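Serienabend ohne Spoiler: So schaue ich alte Staffeln nach

Ich hänge bei der Anwaltsserie Clavum gnadenlos hinterher und will trotzdem nicht wissen, wer die Kanzlei Lacroix übernimmt! Also erst mal im Browser alles stummschalten, was nach Serientitel oder Hauptfigur klingt. Dann bei Tosness die automatische Vorschau ausstellen (Profil, Wiedergabe, ganz unten) – die verrät nämlich gern die halbe Folge. Episodentitel decke ich mit der Listenansicht zu.

Jetzt die Reihenfolge: Das Special gehört zwischen Staffel zwei und drei, auch wenn Tosness es hinten anhängt. 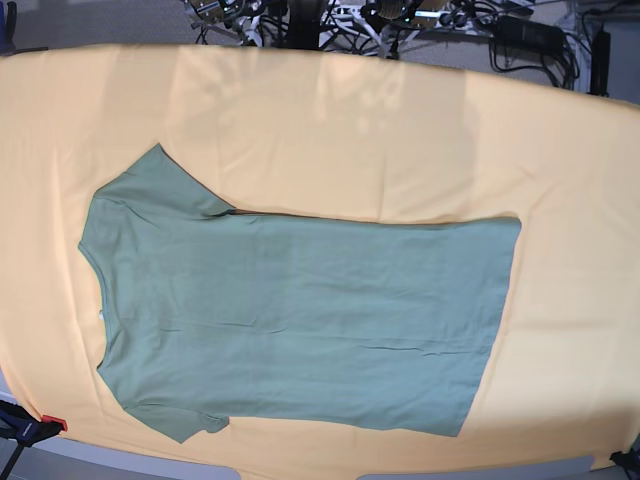 Pro Abend plane ich 60 Minuten ein, das reicht für eine Folge samt Rückblick. Kommentare lese ich erst nach dem Staffelfinale, und die Fanseite Lurby bleibt bis dahin zu.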